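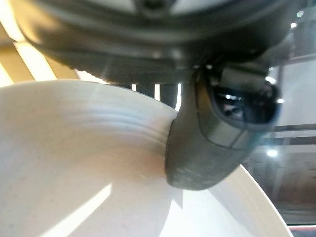 Equipment round: where we've got to

Quick one before the May deadline, typed between meetings so forgive the state of it. Several of you have asked what is happening with the money for the second arm. Short version: the bid is going in, it's smaller than the one you saw in the spring, and I need some things back from you first.

Long version.

The crockery work at Skirnau is the reason any of this is being bought. Bowls, plates, side dishes, out of the rack and onto the belt, and back again at the other end. The first arm went in on the old maintenance budget and has been paid for. The second has to come out of the proper capital round, so there's a form, and the form wants everything costed down to the last bracket. Last time we costed the arm and forgot nearly everything around it. Hence this.

What's in the bid

The arm itself. Same model as the one we've got. I know some of you wanted the longer reach. I looked. It needs a heavier base, the heavier base needs the floor looking at, and the floor is a different budget with a different form and a much longer queue. Same model, then. Spares are shared, the training is done already and Sumathi can swap the programs across without starting again.

Fingers. Please read this bit even if you skip the rest. The soft fingertips are a consumable. They have been on the books as a part, bought once, and that's how we ended up borrowing a set from Kallwood over the holidays. I've put in for 20 fingertips for the year across both arms. Might be too many. Would rather have them in the drawer. Gromitz will do a price break at that quantity but only if it's one order with one delivery, so please don't anybody raise a separate request for a couple "to be going on with". That has happened.

Bowls. Yes, bowls are in the bid. We've been testing with whatever came out of the kitchen and the kitchen would like it to stop. 48 bowls in the stoneware the canteen uses, to be kept on our side and marked underneath so they don't wander back. They will get chipped. Chipped ones stay in the test set until Ľubomír says otherwise, he wants to know how the grip does on a bad rim as well as a good one.

Small cameras and cables. One spare camera, two spare cables. The cable is what goes. Every time. It runs past the wrist and it gets bent, and then we lose a morning finding out that it's the cable.

Guarding. Echeverría have quoted for the panels and the gate switch. The quote runs out at the end of the month and they've said they won't hold it, so this is the line that's setting the timetable for everything else. If you're wondering why I'm chasing you, it's that.

What's not in the bid

A new rack. The rack is ugly and it's fine.

The vision upgrade. I've had three emails about this and I've read them all, thank you. My view is that glare on the white glaze is a lighting problem first. A shade over the bench and a lamp with a diffuser costs next to nothing and can come out of petty cash. If we've done that and it still misreads the rim then I'll write the upgrade into next year and argue for it properly. I'm not going to ask for the big number before we've tried the small one, they'll ask me that exact question and I'd have no answer.

Service contract on the second arm for the first year. It's covered under warranty. Year two onwards it is NOT covered and I've put a note in the running costs so that it doesn't come as a shock to whoever does this after me.

The numbers

I won't paste the whole sheet, it's in the shared folder under equipment, the tab called "second arm v5" (ignore v4, I got the tax wrong in v4). The line people will want to argue over is the small stuff: fingertips, bowls, cables, camera, the labels, the storage drawers. That comes to 2,425 together, delivered. It's a small slice of the total and it was missing entirely from last year's form, so it'll look like a new cost when the finance side compare the two. It isn't new, we were paying it anyway, in dribs and drabs out of three different codes. I've written a paragraph saying so. Sumathi has cut the paragraph in half and it's much better.

Contingency is at 5 per cent. I asked for more and was told no before I'd finished the sentence.

Installation

I've allowed three days. Echeverría say two. The first arm was also going to take two. One for the base and panels, one for power and air, one for the thing that goes wrong. Existing arm has to be off while they drill, so Skirnau needs to plan on doing the bowls by hand for that stretch, and I've costed the extra hours in. If your rota is affected and you haven't heard from me yet, you will, or come and find me.

Delivery on the arm is being quoted in weeks and the number of weeks changes depending who picks up the phone at Gromitz. I've written down the longest one I was told. If it turns up early we have got room for the crate in the goods-in bay, as long as the old pallets are gone by then. Would whoever owns the old pallets please get in touch. They've no label on them.

From Ľubomír

Ľubomír Krajčí asked for a bit of space, so over to him, more or less word for word:

"Please can people log it when a fingertip is changed. Date, which side, and what it was picking up. The book is on the hook by the bench. I have tried to work out how long they last and the answer from the book is that we changed none since winter, and I know this is wrong because I changed four of them. If we want money for these every year then I need to show what we use. Also if the pick is at the rim please write rim. If it is under the foot write foot. Rim picks are harder on the tip I believe but I can't prove it yet with an empty book."

Fair enough. I've been as bad as anyone. There is now a pen tied to the book.

He also wants a decision on grip force for the heavier dishes before we order, as there's a firmer fingertip in the catalogue and the prices aren't the same. My suggestion is we order the ordinary ones and get a couple of the firm ones within the same order, still counting to the same total. If you've strong feelings about that tell him, not me, he's the one who will be fitting them.

From Sumathi

Sumathi Pinto is pulling together the running costs, and needs the following from each area. I've told her she'll have it by noon on the day before the form closes. Please don't make a liar of me.

Hours the arm was in use, per month, near as you can get. A guess is OK if you say it's a guess.

Breakages. Bowls and plates both. She isn't after anyone, it's for the comparison with hand loading, and at the moment we have good figures for hand loading and hardly any for the arm, which makes it look as if we're hiding somthing.

Anything you bought for the arm on your own card or your own cost code. Tape, cable ties, the foam matting, the lamp. All of it. If it was for the arm it belongs in the running costs and you might even get it back.

Anyone using the bench outside normal hours. Insurance question. Just a yes or no.

Questions I've been asked already

Could we lease? Looked at it. Over three years it comes out dearer and we'd have to hand back the fingers and the camera mount with it. Leasing makes sense if you think you'll want a different arm soon. I don't think we will.

Could we get a used one? There was one going at Kallwood, yes. It went. In any case the controller was the older type and we would have been running two sorts of program side by side.

Can the second arm do the plates AND the bowls? In time. The bid says bowls and side dishes to begin with, plates once the first lot is steady. Please don't promise plates to the canteen on my behalf, I've had that conversation once.

What if the bid gets turned down? Then the small stuff still goes ahead, I've split it onto its own line so that it can be approved by itself. Fingertips, bowls, cables. We need these for the arm we've got. The guarding quote lapses and we start over with Echeverría in the autumn, prob at a higher price.

Is there a naming competition for the second one? No.

What I need from you

Your figures to Sumathi, as above.

A look at the v5 tab, especially if you run a shift. If I've forgotten a thing, tell me now, I can't add lines after it's in. Last year it was the air fittings. I'd never have thought of the air fittings.

One sentence, in your own words, about what the first arm has changed in your area. Good or bad. The form has a box for "evidence from users" and I can't fill it with me. Bad is useful too. The early shift wrote me a really good one about the noise of the old loading trolley and it's going in as it stands.

Signatures: I need two area leads on the paper copy. It'll be on my desk, under the stapler. Sign the second page, the first page is only the cover sheet and three people have signed that already.

I'm about until half four most afternoons. After the form's in I'll put a copy in the folder and send the outcome round when we get it, which last year was six weeks later than they said.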